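Speaker notes: What we learned from letting people in
Open day at the Jurnholm workshop, talk for the spring meet-up

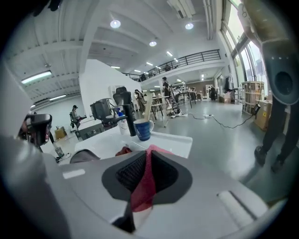 Start with the invitation, because the invitation was the first mistake. Graciela Cabral wrote "drop in any time after lunch" and sent it to everyone who had ever given us a business card. We had planned for a dozen. Over 100 said yes. (Pause. Let the people who organise events wince.)

Say who we are, quickly. Jurnholm, small team, hand-held grippers. You hold the thing, squeeze the trigger, pick up a mug, and the recording goes off to teach an arm to do the same. Most of this room knows that part, so don't linger.

The plan for the day. Visitors come in at the door end, hear two minutes from Graciela, then have a go at the table. Household things, nothing clever. Mug, bottle, cloth. Chenxi Zheng wanted a proper obstacle course with a scoreboard and was talked out of it over a long coffee. He would like it noted that he still thinks he was right.

What people did. They went for the mug. Everybody goes for the mug. You can put out whatever you like and a grown adult with an engineering degree will walk past it to lift a mug by the handle, then look round to see who noticed.

The cloth is the better demonstration and the worse show. Picking up a flat cloth with two stiff fingers is hard, and it looks like fumbling for change at a bus stop. The visitors from Cerkon, who make packing lines and know exactly how hard it is, stood there for ages. Everyone else drifted back to the mug.

Children. Nine of them, unannounced. Best operators we had all day. They don't read the sheet, they don't hold the gripper like a borrowed violin, and they drop things without apologising to them. If Arancibia are in the audience, thank them for bringing theirs. Ask for the pencil back.

The live demo. Own up to this one. At three o'clock the arm was due to repeat the bottle task on its own, in front of the whole crowd. It reached out, stopped a hand's width short and stayed there -- thoughtfully, Graciela said. Chenxi restarted it. It did the same again. A man near the front asked whether that was the demonstration, and I said yes, which I stand by.

Cause: we had raised the table that morning so tall visitors wouldn't stoop, and told everyone except the arm. Click on before anyone asks how long it took us to work that out.

Things I would change:
-- Put a time on the invitation. A real one, with an end.
-- Two grippers out at once and a third on charge.
-- Tape down cables the night before, while people are still in a good mood.
-- Run the live demo first. If it fails you have the rest of the day to be charming.

Money question, if it comes up: Alell paid for the sandwiches and we paid for everything else. No, we didn't sell anything. We did get two people asking about jobs, and one of them now works on the cloth problem, poor soul.

Leave five minutes for questions. Bring a gripper and the spare mug, and let whoever is in the front row have the first turn.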